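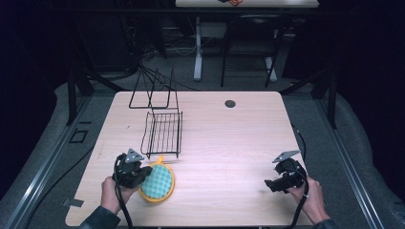

**Mullgate, 13th January** — The dishes are getting plenty of attention at the Mullgate shared workshop this winter, and the people doing the washing up couldn't be happier about it!

Farzana Virk and Saqib Minhas have been building a pair of hand-held grippers there since November, along with the rig that goes around their work table. They call the whole thing Prakby. The plan is to teach a robot arm the small kitchen jobs by doing them first with the grippers, over and over, and saving every run. A person holds one gripper in each hand and works at the table with the jaws instead of with fingers.

The current job is a round scrubbing sponge, the kind with a short handle, and a black wire dish rack. It sounds like nothing until you try it. The sponge has a bumpy green foam face and a yellow plastic rim, and picking a good place to take hold of it is half the puzzle (the handle is tempting, the rim is steadier). Then there's the rack, all thin rods, which Virk says is the best teacher on the table.

"You learn very quickly that your wrist wants to do things the gripper can't," she told us. "After an evening of it I went home and picked up my toast like a crab."

The pair have 1,046 saved runs so far, counting the clumsy ones. Those stay in. Minhas is firm on this point and will tell you why at length if you let him, and it's a good talk — a robot that has only ever seen perfect grabs has no idea what to do after a bad one.

The grippers themselves are the part other members keep coming over to look at. Each one is topped with a gray triangular plate and trails a black cable down past the hand. The fingers are a very dark green, close to black, and end in tilted blocks with a dark gripping pad on the inside face. The shape of those blocks went through 12 versions on paper and on the printer before both builders were happy with the angle. Version 9 is remembered fondly and held nothing at all.

Pads are the live question now. The edges on the present pair are worn and fraying, with pale bits of fluff hanging off the blocks, and Virk wants to try a tougher material before the next long stretch of runs. Minhas would like to keep the soft grip and just change pads more often. They've agreed to try it both ways, one on each gripper, and compare.
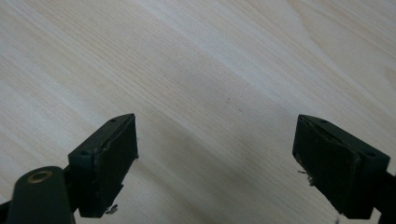
## Come and have a go

Prakby will be out for members and guests at the next open evening, with space for 14 people to take a turn. No experience is needed, and anyone from age 12 up can try as long as an adult comes along. Long hair should be tied back and loose sleeves rolled up on account of the cables.

The Drondinia sewing group has kindly moved its meeting to the front room for the night, so please use the side door on Peixoto Lane.

Virk and Minhas are also looking for dish racks. Any shape, any size, bent ones welcome. Leave them on the shelf by the sign-in book with a note saying Prakby, and if you want yours back, put your name on it.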